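Cables, Cords and Other Desk Mysteries

I finally got to the drawer under my Gruvell desk this week, the one where every charger goes to retire -- and wow, was it full! I sorted while the coffee brewed.
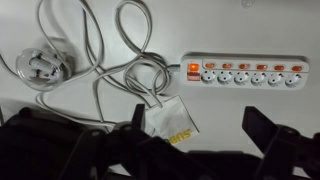

Six sockets, a switch for each, and the big master one glowing away. I love this strip!

My sister wants to know why I don't just label both ends of every cord and be done with it. Fair point, and I've got 18 little Vanent tags waiting. The power strip stays on the desk, the old phone chargers go in the donation box.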